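About Brondstead

Brondstead is a night school for adults in Flullport. We teach bookkeeping, payroll and business writing to people who work during the day. Classes start at 6:30 p.m. and run for 12 weeks, with new terms in January, April and August.

Joni Ikonen opened the school with one evening course in bookkeeping and still teaches it. We now offer 34 courses a year. Most students come from offices and shops in town, and many are going back to class for the first time since high school. 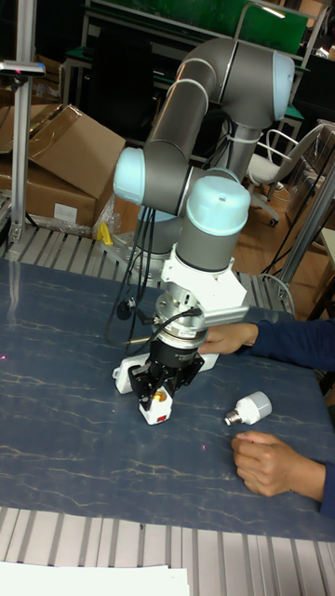 Tuition is charged by the course and can be paid monthly. Books are included. Groups are kept small, and each student has the same teacher for the whole term.

The school office is at 1581 Cele Street, on the second floor. It opens at 3 p.m. on class days.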